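Tirard Threshold Strip

Product details | Fitting | Care | Delivery

The Tirard is a slim flat strip for the join between a tiled floor and the floor in the next room. It is sold in single lengths and cut to fit on site with a fine-toothed saw. Most customers buy it for kitchen and hall doorways, where tile stops and boards or carpet begin, but it can also be used along an open edge in a larger room.

Each strip is solid oak, planed on all faces and lightly rounded along the two top edges. It comes either unfinished or with a clear oil already applied. We do not stain the Tirard. If you need a darker strip, look at the Grarnatari, which has the same profile and is supplied in walnut.

In stock. Orders placed before 3 pm leave our workshop the same day.

Width: 30 mm
Thickness: 3 mm at the edge, slightly more at the centre
Finish: unfinished or clear oil
Fixing: adhesive or countersunk screws (screws not supplied)
Pack: 2 strips

Choosing a colour

Oak varies from board to board, and strips from the same pack may not match exactly. We pair them by eye before packing, so if you are doing one long run it is best to order it all together. Samples are free and come in both finishes.
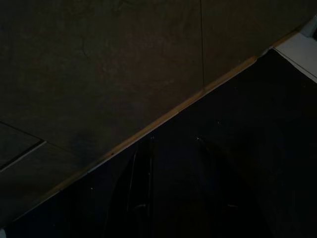

Colour is the thing we are asked about most, usually by people with a dark floor who are not sure whether to match it or go lighter. Matching is harder than it sounds. Slate and slate-look tiles are seldom one colour, and a strip picked to suit the grey may look wrong next to the brown. A light tan wood strip against dark grey tile, with its brownish and faintly reddish patches, gives a clear line between the two and does not have to agree with any one shade. The drawback is that marks can show on light wood as well, whether a pale nick or a few dark specks, so keep a little oil by for touching in.

Fitting

Leave the strip in the room overnight before cutting. Check that the tile edge is straight and that the two floors are level with each other. The Tirard will not cover a step. For uneven floors we make the Flesport ramp strip, sold separately.

Dry-fit the full length first. Spread adhesive in a thin line down the middle, press the strip down and weight it until set – the tin will give the time. Wipe off any that squeezes out before it hardens.

Care

Sweep grit away from the edges and clean with a damp cloth. Avoid steam mops. Oiled strips should be re-oiled when the surface starts to look dry.

Questions about sizes or longer lengths go to Shona Ashby in the workshop. Trade accounts are looked after by Zakhar Dovhaniuk.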